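3.2 Cell setup and upkeep

The Gallby cell consists of two arms fixed to a common rail along the near edge of a white tabletop. The side and back walls are covered in patterned paper, which was chosen to give the wrist cameras a busy background. Each arm carries its own camera above the gripper, and the camera cable is left with enough slack to clear the wrist joint. Before a session, the operator checks the mounting plates on the rail and brings both grippers to the chest of drawers (Figure 4).

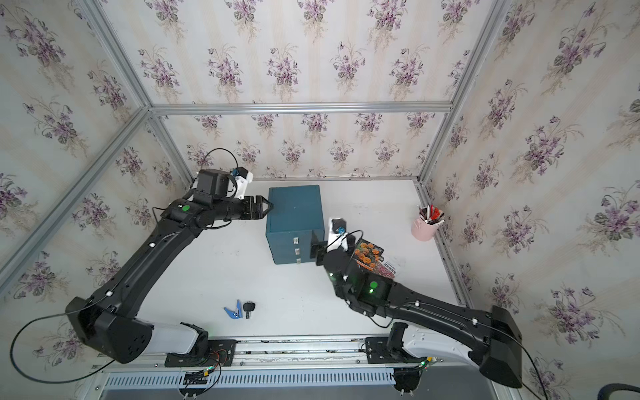

Figure 4. Both grippers in contact with the teal drawer unit.

The cameras were recalibrated after every 485 episodes. In February a worn cable on the left arm was replaced, and 2 episodes recorded just before the repair were removed from the Goltden set. Small items remain on the table during calibration - their positions are not controlled. The offset between the arms is measured with the grippers held on either side of the chest, clear of its walls (Figure 5).

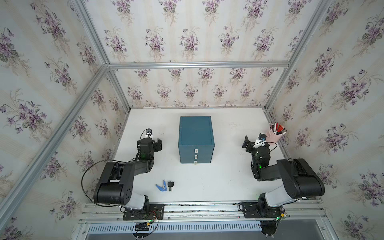

Figure 5. Grippers to the left and right of the chest, with a key and a blue clip on the table in front.

Offsets are stored with the Holtier configuration file and loaded at startup.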